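Paint Names and Other Things I Don't Believe

I spent most of September reading about color and mood, and I came out of it believing less than when I went in. You know the claims. Red makes you hungry. Blue makes you sleepy. Green helps you get your taxes done. My sister-in-law Roswitha Tiedemann painted her bedroom a shade called Reria because a website told her it would lower her pulse. She has slept the same as before, but she does like the color, and I guess that counts for something.

My trouble is with the people who sell it. A consultant at a firm called Nutbridge quoted me $200 to walk through my apartment and tell me what my walls were "saying." I asked what the advice was based on. She said decades of research. I asked which research, and she sent me a PDF with a wheel on it.
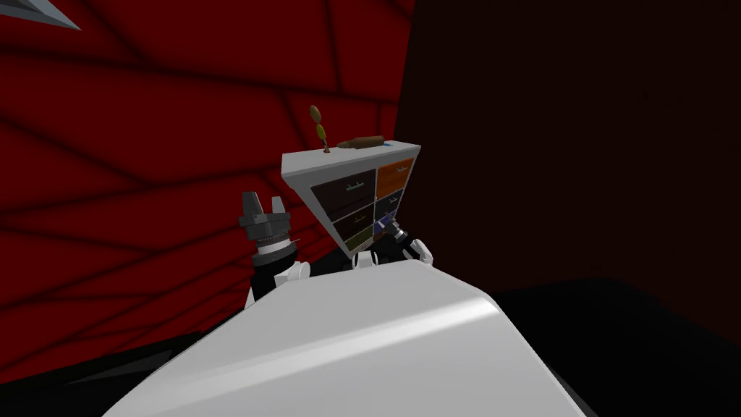

So does a red room make people eat more? There may be some small effect in some people, but I haven't found a study I'd trust that shows it in an ordinary home over more than an afternoon.

The studies I did read had the same problem over and over. You sit a bunch of college students in a colored cubicle, give them a form, and ask how they feel. Then somebody writes an article saying orange boosts creativity. I've sat in an orange dentist's office twice a year since I was a kid and never had an idea in there.

Fidel Valdebenito, who used to paint houses with my father, has a simpler theory. He says people feel better after painting a room because they moved everything out, threw half of it away and washed the windows. The paint gets the credit. I'd put money on Fidel over the wheel.

Then there's the price. The can I looked at from Dolel cost almost twice what the plain store brand did, and the salesman told me the difference was "depth." I bought sample pots of both and put them side by side in the hallway. I looked in the morning, I looked at night with the lamp on, I made Rajitha Siriwardena from downstairs look. He picked the cheap one as the fancy one and then wouldn't admit it mattered.
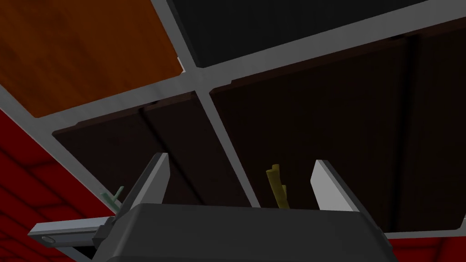 Gray against dark brown, seen from below.

To be fair, light is a different story. A color that looks fine on a chip can turn to mud in a room that faces north, and I've done that to myself more than once. Bulbs change it too. If the consultants stuck to that I'd leave them alone, but I doubt they could charge $200 for "buy a different bulb."

Dark colors get the worst of the folklore. They shrink a room, everyone says so, and every magazine repeats it and then runs six pages of tiny dark brown dens that look terrific.
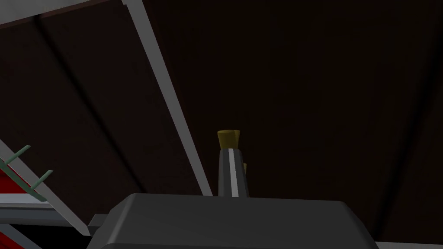

My own den is nearly that kind of brown now and I bump into the same furniture I always did. Chathurika Mridha, who rents out apartments and has no patience for any of this, told me she paints everything off-white so she only has to keep one color in the basement. That's the best reason for a paint color I've heard all year.

I still have the sample pots. The hallway has two squares on it, and I'll probably go with the cheap one, unless the store has changed the formula again - they did that to me with the kitchen.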